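Roltuvico Takes Over Ankrah Brush Line, Keeps the Old Part Numbers

Customers who have been ordering Ankrah floor brushes, deck scrubs and push brooms for years will be glad to hear that the line has a new home. Roltuvico, the janitorial and wash-bay supplier, has taken over the whole Ankrah catalog from Skulonel, and the first cartons are already going out under the new arrangement.

It has been a long spring for anyone who depends on these brushes. Skulonel let its dealers know last November that it wanted to get out of hand tools and put its attention on floor machines, and after that the stock got thinner and thinner. The 18-inch deck scrub was the first to go, then the tile and grout brush, and by the time the weather warmed up you could hardly find a replacement squeegee blade unless your dealer had squirreled a few away on a back shelf. We had more than a few letters from readers asking whether the line was gone for good, and we are very happy to be able to tell you that it isn't.

Sidra Qureshi, who runs the brush and broom side of the business at Roltuvico, was kind enough to spend most of a morning on the phone with us, and she was in a fine mood about the whole thing. "I sold Ankrah brooms at my very first job," she told us. "I had the catalog pretty much memorized, and I still reach for the old numbers without thinking. The last thing I wanted was to make everybody learn new ones."

So the old numbers stay. That may sound like a small matter to people outside the trade, but if you keep a supply closet for a school or a bus garage, you know how much trouble a renumbered catalog can be. Reorder sheets have to be retyped, labels have to come off the shelves, and somebody always ends up with a case of the wrong handles. (We once spent the better part of a winter trying to return tapered handles that should have been threaded, and we still have two of them in the corner.) All 104 items in the Ankrah line will carry the same part number they always had, and the color coding on the blocks stays the same too, with red for restrooms, green for kitchens and blue for general floor work.

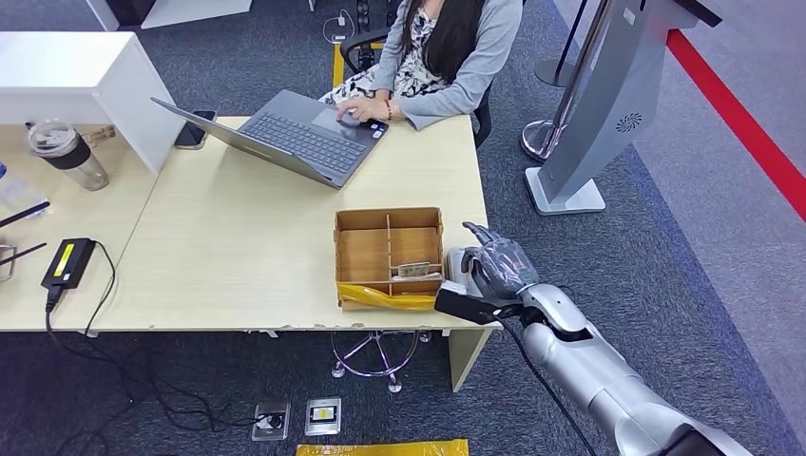 There are a few changes, and most of them are for the better. The push brooms used to ship with the brace in a separate bag, and that bag had a way of going missing somewhere between the warehouse and the loading dock. From now on the brace and its screws will be packed in the same sleeve as the broom head. The stiff-bristle deck scrubs will have a slightly deeper block, so the handle sits tighter and doesn't work its way loose halfway through a long hallway. And the counter brushes, which had been sold only by the dozen, can now be bought one at a time, a thing small shops have been asking for as long as we have been writing about this stuff.

Prices are the part everybody wants to know about, of course. Qureshi said the price list from last November will hold through the end of this year on everything except the horsehair floor brushes, which are going up a little. Horsehair has been hard to get at a steady quality, she said, and she would sooner charge somewhat more than send out a brush that sheds all over a gymnasium floor. Anyone who has swept a freshly finished gym with a shedding brush will probably see her point!

The brushes themselves will be made by Trarkorix, the same shop that has been filling blocks for Ankrah all along. Roltuvico has placed a first order of 4000 push broom heads and 1000 deck scrubs, and some 200 cases of squeegee blades are on the way as well. The idea is to fill the back orders before anything else, starting with the oldest. If you had an order sitting with Skulonel when the line changed hands, you shouldn't have to send it in again. Those orders were passed along with the customer accounts, and you should get a letter or an email confirming yours. If you don't hear anything in the next few weeks, call the order desk and have your old account number handy.

A word on warranties, too, as several of you have asked. The blocks on the heavy-duty line were always covered against splitting for one year, and Roltuvico is going to honor that for brushes bought before the change as well as after. You'll need a receipt or a packing slip. Handles were never covered and still aren't, though Qureshi did say that if a handle comes out of the carton with bad threads, you should send it back and they'll replace it without a fuss.

Skulonel will go on selling and servicing its own floor machines, along with the rotary brushes and pad drivers that fit them. Those were never part of the Ankrah line, so please keep ordering them from the same place you always have. The two companies' catalogs looked a good deal alike for a while, and we expect there will be some mix-ups at first. The simplest way to tell them apart is that anything you push by hand is now with Roltuvico, and anything with a cord is still with Skulonel.

A new printed catalog is in the works for those of us who still like to fold down the corner of a page. It will include the handle chart from the old Ankrah book, the one showing which threads and tapers go with which blocks, and a page on cleaning and storing brushes that has been rewritten from top to bottom. Hanging them bristles down is still the main advice. Dealers will get theirs first, and everyone else can ask for a copy when placing an order. There's no charge for it.

Qureshi is also hoping to hear from longtime customers about items that were dropped over the years. The narrow radiator brush came up twice while we were talking, and so did the old corner broom with the angled block. She made no promises about either one, but she did say she has a list going, and we put in a good word for the radiator brush while we had the chance.

Posted 8 July 2018 in Supply News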